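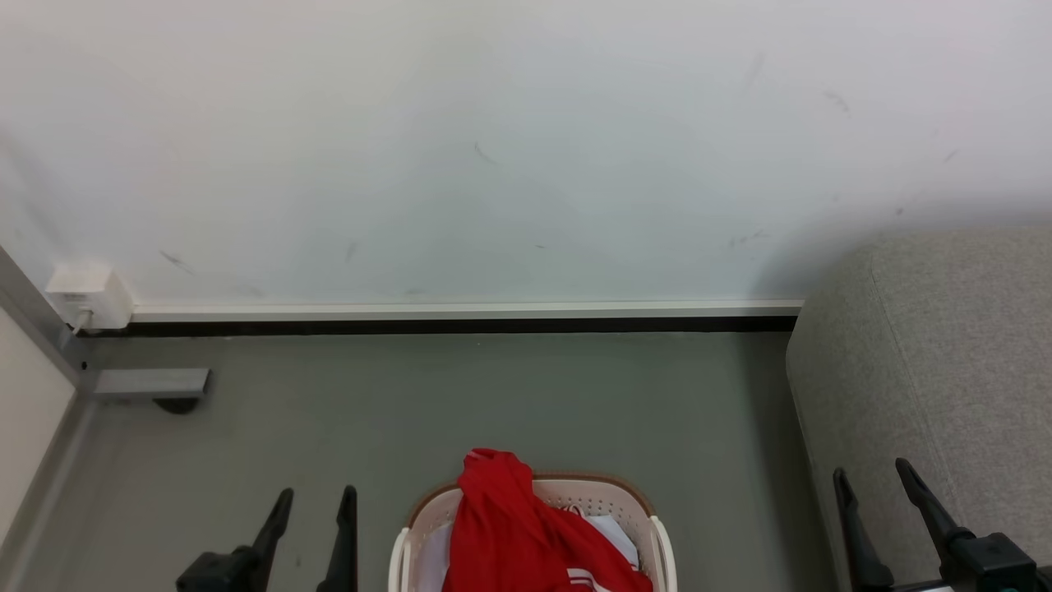
4.2 Where laundry waits

Laundry in the Polville homes spent far more time standing still than being washed, dried or folded. The diaries asked people to note each time a load was moved, and the longest gaps nearly always fell at the same two points: before the wash, when clothes collected in a bedroom or bathroom, and after drying, when they stayed in a basket until someone put them away. We refer to these gaps as the first and second wait. Previous work on household laundry has mostly dealt with the first, which is tied to how often people wash and so to water and energy use. The second has had less attention, although it was the one our respondents complained about most.

Few homes had a fixed place for the second wait. Bedrooms were named most often, then the living room, then the hallway or landing. Figure 2 shows a cream plastic laundry basket on the floor, with a red garment and some pale fabric in it and a large piece of grey upholstered furniture to the right. Respondents often described the floor beside a bed or sofa as "out of the way", but the same people later wrote of stepping round the basket or moving it with a foot. One respondent in the Arport Road flats wrote that the basket "lives wherever it was last put down", and several others said much the same in the interviews.

The choice of place had little to do with floor area. Larger homes did have more spare floor, but they also had more stairs, and a load that had to go up a floor tended to stop at the bottom step first. In the single-level flats the distance from airer to wardrobe was short, yet the second wait was no shorter. Respondents there said that the wardrobe was full, or that the bedroom was in use by a child asleep or a partner on shifts. Storage and timing therefore seem to matter more than distance, and we return to this in section 5.

The basket itself was also used as storage. In the interviews carried out by Raed Darwish and Sihan Tian, people were asked what would happen if their basket broke. Most said they would use a bag or the bed until they could buy another. A smaller group said they would have nowhere to keep the clothes they wore most often, and went on to explain that they dressed from the basket during the week and folded what was left at the weekend. For these households the second wait did not end with a clear act of putting away. It faded out as the load was worn, and the next load was sometimes added on top.

This caused a practical problem with the diaries. The form had a box for "put away" and none for "worn straight from basket", so loads of this kind were either left without an end time or given one that the respondent had guessed. Zhuoran Qian went back through the 300 diary entries and marked those where the end time could not be relied on. They are left out of Table 6 but kept in the account given here. The later version of the form, used in December, has a separate box for them.

Mixed loads waited longer than loads belonging to one person. The usual explanation was that sorting took more effort than folding, and that small items such as socks were put off until last. In homes with teenagers, clean clothes were often handed over in a pile and so passed out of the diary keeper's sight. Bedding and towels had the shortest second wait of any type of load. They were bulky, they went to one cupboard, and in many homes they were needed again the same day.

Disagreement over the second wait was common but mild. Where two adults kept separate diaries, they tended to agree on when a load was dry and to differ on when it was finished. One partner would record a load as done once it was folded in the basket, and the other only once the basket was empty. Neither reading is wrong, and we did not try to correct them. For the comparison between homes in section 4.3 we use the later of the two times, following the approach set out by Palacios and Yin for shared kitchen tasks.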